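Small Appliance Assembly, Unit 4: Sorting and Prepping Parts
Handout to go with the bench session. Please read it before you come in!

Hi all, Ifeoma Ekpo again. I wrote most of this up after the May group, who asked me so many good questions about wire harnesses that I figured I'd put the answers in one place. If you missed Unit 3 (crimping), borrow somebody's notes first, because I'm going to throw the word "barrel" around as if you already know it.

So, kitting. Kitting just means getting the parts for one job together before you start the job. It sounds like the boring bit, and I used to think so too. My first real bench job was at Arsenault, building control units for fans, and I must have spent half of every shift walking back to the shelves for the one lead I'd forgotten. My supervisor let me do that for a week before she said a word.

Our setup is pretty simple: yellow bins for the parts, and a steel tray in the middle of the table with a sheet of white paper in it. One kind of part to a bin, please. The paper is there so that small things show up, and a dropped washer on bare shiny steel is a miserable thing to look for. Change it when it gets grubby. We have 800 sheets in the cupboard, so you don't need to be careful with it.

Let's talk about harnesses first, since they cause the most grief. A harness is a bunch of wires made up ahead of time so they go in as one piece. When you pick one out of a bin, take it by the bundle and lift gently. Don't pull on a terminal! The crimp might hold, it might not, and you won't always be able to tell by looking.

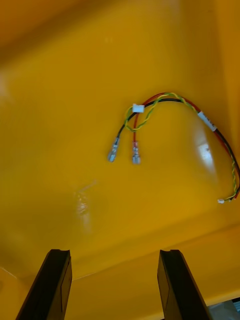

Spade terminals (some of you will know them as quick-disconnects) slide onto a flat tab, and they come in different widths. If one goes on with no effort at all, it's the wrong size or it's been opened up, and either way it goes in the reject cup. A good one takes a firm push. Look into the crimp end too and check for stray strands poking out. I check with a fingertip as well, very lightly, because my eyes aren't what they were.

Colors next. Green with a yellow stripe is protective ground in the gear we'll be working on, and it gets connected first and taken off last. Red and black are where people come unstuck. In low-voltage DC work, red is usually positive and black is usually negative, but black can be a live wire in US house wiring, so please don't carry a habit from one kind of job into the other. Go by the drawing. If the drawing and the wire don't agree, stop and come get me, even if I'm at lunch.

A word about wire size, because it's on the worksheet. The thin signal stuff we use is 22 gauge, and a bigger gauge number means a thinner wire (yes, it's backwards, and yes, I still have to stop and think). Match the terminal to the wire, and the crimper slot to the terminal.

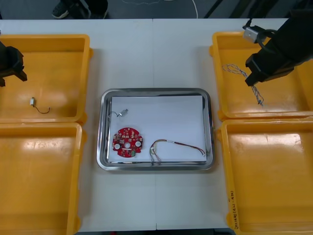

Boards are a whole other kind of fussy. Hold them by the rim, fingers off the components, and put your wrist strap on before you reach for one. Lay the board down flat and give it room, with nothing piled on top. I'd much rather see you use two trays than one crowded one. And when you plug a connector into a board, look for the little key or ridge on the housing before you push. They only go in one way unless you're very determined, and every group has somebody who's very determined.

I like to put things down in the order I'll need them. Some people go left to right, I go front to back, and the folks I worked with at Trastell had a clockwise thing going that I never got used to. Pick one and stick with it for the whole session, so that when you get interrupted (you will) you can see where you were.

For next time: do the first page of the worksheet, bring your own side cutters if you like yours better than ours, and tie back long hair. The Drumodano catalog is on the shelf by the door if you want to look up terminal sizes. It stays in the room, please.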